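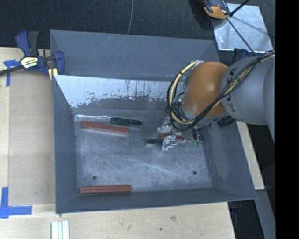
What to ask at a robot lab open day?

My son and I are signed up for the open day at Osen in October, the afternoon slot, and I'd love some advice from anyone who has been. He's nine and wild about anything with a motor (our poor toaster!). There's a picking demonstration with a robot arm and some blocks, and visitors can ask whatever they like. I know nothing at all about robots and would hate to stand there nodding the whole time. What should we ask, and is it too dull for a child?

Posted by plolik_mom

Oh, you'll have a lovely time! We went last year and my two had to be dragged out. Ask them what the arm does when it misses, which was by far the best part of our visit, because the young woman running it lit up and talked for ages. Ask too how it picks a block that's lying right against the wall of the bin, and whether color matters to it or only shape. Our group was 18 people and it got a bit tight, so let your boy go to the front early. The talk before it ran long and they'd set out 70 chairs in a warm room, so bring water and maybe a snack, and do keep your coats on a hook by the door or you'll be carrying them all afternoon.

Magdolna Szénási

parking is bad, take the bus. the demo is ok, slower than you'd think

hirkel278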